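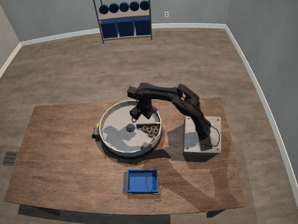
Hannelore Vogler

I'd been meaning to sit down with Maureen for ages, and when I finally got to her place at Wondon she already had the kettle on and a plate of lamingtons out (I ate two).

Her husband Col was looked after at home for his last 152 days by the palliative nurses from Halvorsen House. "I kept saying we weren't at that stage yet," she told me. "I thought if I rang them I was giving up on him. Then one of the girls came round and sorted his pain out before lunch, and I just bawled!"

I asked what a normal day looked like and she laughed. "Footy on the radio, too loud. He'd want toast at three in the morning, so we'd have toast."

The night line was the bit she talked about most. She rang it over and over that September, sometimes just to ask whether his breathing sounded right. "They never once made me feel silly."

These days she goes to the carers' morning tea in the Flekora Room, and she's roped in her neighbour too. "Bring a cardigan," she said as I was leaving. "The heating's hopeless." I'm going along with her next month, and I've been told to bring a slice.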